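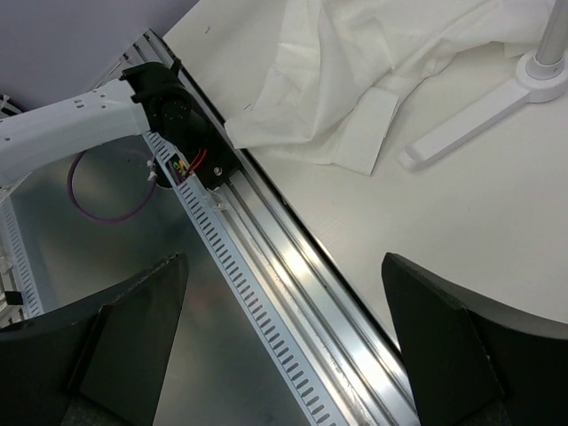 Unit 4. Keeping Members After the First Year

These notes go together with the lecture on member retention. Please read them before the Wednesday session and bring your own questions. The main case is the Pekside Garden Association, which we used already in the unit on budgets.

1. Why we look at the first year

Most membership organizations spend a large part of their money on finding new members. It is easy to understand, as a new name on the list is a visible result. Renewal is less visible. A member who does not renew usually says nothing, and the office notices it only when the payment is missing.

At the end of its last membership year Pekside had 1613 members. Of these, 309 had joined during that same year. The board was satisfied with this number. But when the office looked at the new members of the year before, it saw that only 36 percent of them had renewed. Among members with a longer history the renewal was much higher, so the average for the whole organization looked healthy and the problem stayed hidden inside it.

Please remember this when you read an annual report. One retention rate for all members tells you very little. Ask always for the first-year rate separately.

2. Terms

Retention rate: the share of members who could renew in a period and did renew.
Lapsed member: a person whose membership ended and who has not paid within the grace period. Pekside gives a grace period of one month. Other organizations give more.
Onboarding: all contact with a new member from the day of joining until the first renewal notice. Some authors count only the first weeks. In this course we use the longer meaning.

3. What the Pekside office changed

Before the change, a new member received a welcome letter, then the newsletter, and then an invoice. Between the letter and the invoice there was no message written for this person in particular.

The new plan has four contacts:
First week — a short welcome e-mail with one thing to do, for example choosing a local group.
Second month — a phone call or a personal e-mail from the local group.
Sixth month — a survey with three questions, and an answer to everybody who writes a comment.
Tenth month — a letter which tells what the membership fees have paid for. No invoice is inside.

The plan was taken partly from the Plidholm Choral Society, which is much smaller and makes all the calls by hand. Pekside could not do the same for every person, so the office used its member database, Trumeck, to send reminders to the local groups.
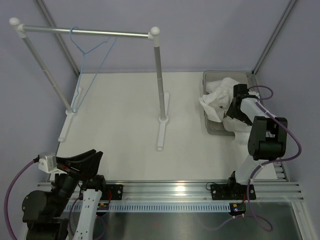

Should the renewal invoice go out together with the tenth-month letter?
It is better to keep them apart. The letter has to report on the work, and when there is an invoice in the same envelope, many people read only the amount. Send the invoice in the eleventh month.

4. A note on discounts

Students often propose a lower price for the second year. Be careful with it. The Kang Foundation reading in your course pack describes an arts group that tried this, and the members who renewed at the low price left one year later, when the normal price came back. A discount can still be useful for people who truly have little money, but then it should be a permanent category with its own name.

5. Exercise for the next session

Choose an organization you know. Write down every message that a new member receives in the first year, with the month and the sender. Mark the longest period of silence. Then write one message, not longer than half a page, which could be sent in that period. Bring two printed copies.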